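How a museum looks after the things it shows

Museums keep objects so that people can look at them and learn from them. Looking after an object is called conservation. The people who do this work are called conservators. This page explains why objects need looking after, what damages them, and why some can be touched and others cannot.

What is a collection?

A collection is all the objects that a museum owns or cares for. Most museums show only a small part of their collection at one time. The rest is kept in a store.

The Mullosard Museum has 3966 objects in its collection. They include paintings, pots, coins, coats, clocks and a stuffed otter. Each object has a number, and the number is written on a label or painted on in a place where it does not show. The same number is kept in a list called a register. The register says what the object is, what it is made of, who gave it and where it is now.

If an object is moved from one shelf to another, the register must be changed on the same day. An object with the wrong place in the register is counted as lost, even if it is only in the next room.

Why can't I touch it?

Your skin makes oil and sweat. Both contain small amounts of salt and acid. You leave a little of this on everything you touch, and this is what a fingerprint is made of.

One fingerprint does very little. On polished metal, however, the salt can start a patch of rust or tarnish in the shape of the print. On a painting, the oil holds dust. On cloth, it leaves a mark that turns yellow with age. If 100 visitors touch the same corner of a carving each day, the corner becomes smooth and dark while the rest stays rough.

Touching also wears things away. Stone steps in old buildings often have a dip in the middle. Each shoe took off a few grains, too small to see. Hands do the same to wood and stone, only more slowly.

Light

Light carries energy. When it falls on a coloured object, some of the energy is taken in by the dye or paint. Over time this breaks the colour into other substances, and it fades. The damage cannot be undone.

Sunlight also contains ultraviolet, a kind of light that we cannot see. It fades colours faster than the light we can see, and it makes paper and cloth weak. Museum windows often have a clear film on the glass to block it.

You may have seen fading at home. Curtains are often paler along the edge nearest the window. Cloth with a printed or woven pattern is useful for checking this, as the same colour is repeated many times and you can compare one part with another.
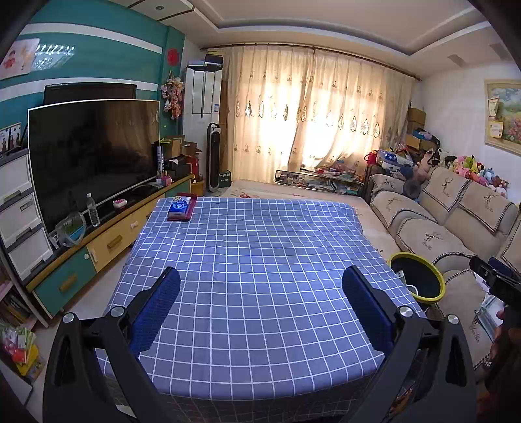
A checked tablecloth in blue and white. It hangs down over the near edge of the table.

Conservators measure light in units called lux. A bright day outdoors can be many thousands of lux. A room showing old drawings or costumes is usually kept at 50 lux, which is dim. Your eyes need a few minutes to get used to it. When you come in from a bright hall the room seems too dark to see anything, and then the colours begin to show.

Damp and dry air

Air holds water in the form of a gas called water vapour. Wood, paper, leather and cloth take in some of this water when the air is damp and let it out when the air is dry. They swell and shrink as they do so.

Slow changes do little harm. Fast changes are a problem. A wooden box is made of several pieces, and the pieces do not all swell by the same amount in the same direction. If the change is quick, the joints pull apart or the wood cracks. Paint on top of the wood cannot stretch as far as the wood can, so it flakes off.

If the air stays too damp, mould grows. If it stays too dry, glue and leather become brittle. Instruments in the galleries measure the air all day and all night. They are often small plastic boxes on a shelf or in the corner of a case.

Insects

Some insects eat museum objects. The larvae (young) of the clothes moth eat wool, fur and feathers. The larvae of the furniture beetle, known as woodworm, eat tunnels in wood. Silverfish eat paper and the paste in book covers.

Museums put sticky traps on the floor by the walls. The traps do not get rid of the insects. They show which kind is present and where. At Mullosard the traps are checked every Tuesday by Hefin Bellis, who writes the results on a plan of the building.

An object with insects in it is sealed in a bag and put in a freezer at minus 30 degrees Celsius. Most kinds of insect die within a few days. The object is then left in its bag until it has warmed up, so that water from the air does not settle on it.

Objects you are allowed to touch

Many museums have a handling collection. These are objects set apart for visitors to pick up. They are chosen in one of three ways. Some are common, and the museum has several of them. Some are strong, such as flint, brick or iron. Others are copies, called replicas.

The handling collection at Mullosard has 33 objects. They are kept in trays in the family room, which is open from ten in the morning. The rules are short.

Wash and dry your hands first.
Sit down, or stand close to the table.
Use 2 hands.
Hold the object over the table.
Do not pick up a pot or a jug by its handle.
Put the object back in its tray before you take another.

The rule about handles surprises some people. A handle is made separately and then joined on. In an old pot the join may be weak, and it may have been mended before. Put one hand under the base and the other on the side.

What about gloves?

Conservators wear gloves for some jobs and not for others. Thin rubber-like gloves are worn for metal and for photographs. Old paper is usually handled with clean, dry hands. Gloves make it hard to feel the edge of a page, and pages get torn.

"I take my ring and watch off before I start," says Ailsa Carnegie, a conservator at the museum. "A pencil is allowed in the store. A pen is not."

Try it yourself: a fading test

You will need a sheet of coloured sugar paper, a piece of thick card, scissors, some sticky tape and a window that gets the sun.

Cut a simple shape out of the card. Tape it to the sugar paper. Tape the sugar paper to the inside of the window with the card facing the glass. Write the month on the back and leave it for four weeks. Take the paper down and remove the card.

The paper under the card has been in the dark. Compare it with the rest. Red, purple and blue papers often change the most. You can run the test again on a window that faces another way, using paper from the same packet.

Words used on this page

Conservator: a person who looks after and mends museum objects.
Larva: a young insect that does not yet look like the adult. More than one are called larvae.
Lux: a unit for measuring how much light falls on a surface.
Register: the list of everything in a collection.
Replica: a copy made to look and feel like the original.
Ultraviolet: a kind of light that people cannot see.

Text by Styliani Antoniadis. Checked by Habibur Sivakumar, Mullosard Museum learning team.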